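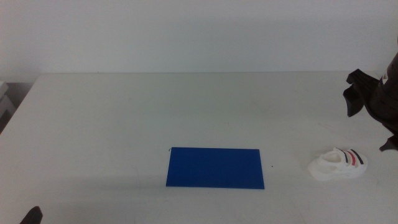
3. Setting up the mat and the little shoe

Print this page | E-mail this page
Search the guide: enter keyword Go
Sep 30, 2020 - by Gwendolyn Mbeki

Right, now for the fun bit! By this stage you've got a clear white table, your flat blue mat and the small white shoe with the coloured stripes. I keep the shoe off to the right of the mat to begin with - that's my home spot, and I go back to it after every turn.

3.1 Lay the mat flat with a long side facing you. Press the corners down with your fingers (gently, please, a creased mat never quite forgives you).

3.2 Put the shoe down on the bare table, sole down, toe pointing left toward the mat. Leave a bit of space between the two.

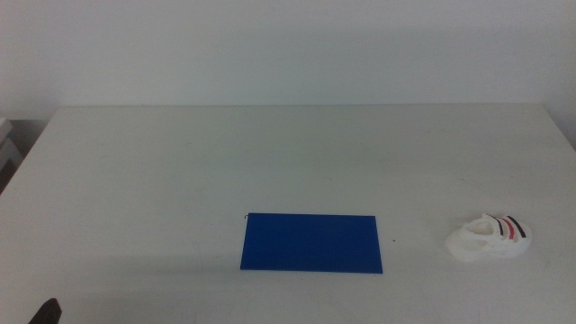 Can I use a different colour of mat? Any plain colour is fine as long as the white shoe shows up against it, though I'd skip anything glossy.

3.3 Wipe the table with a dry cloth before you start. Small specks and scuffs don't matter, but grit under the mat will drive you up the wall.

Note: don't use spray cleaner near the stripes. I haven't tested it on the colour and I'm not keen to find out.
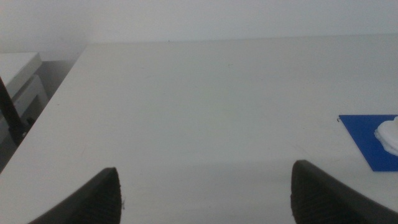 3.4 Have a good look at the stripes. Mine go dark, red, dark, and the colour's a bit streaky and doesn't quite reach the white edges - I love that about it. If you're touching yours up, do the red one first and let it dry.

Caution: don't poke anything through the gaps between the bars. 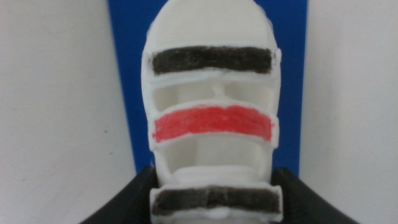 Roscoe Villanueva wrote in to say he does the dark stripes first and the red last, and that he waits 12 hours between colours. Fair enough, Roscoe! I've never had the patience, but if your marker tends to smudge, give his way a go before you move on to section 4.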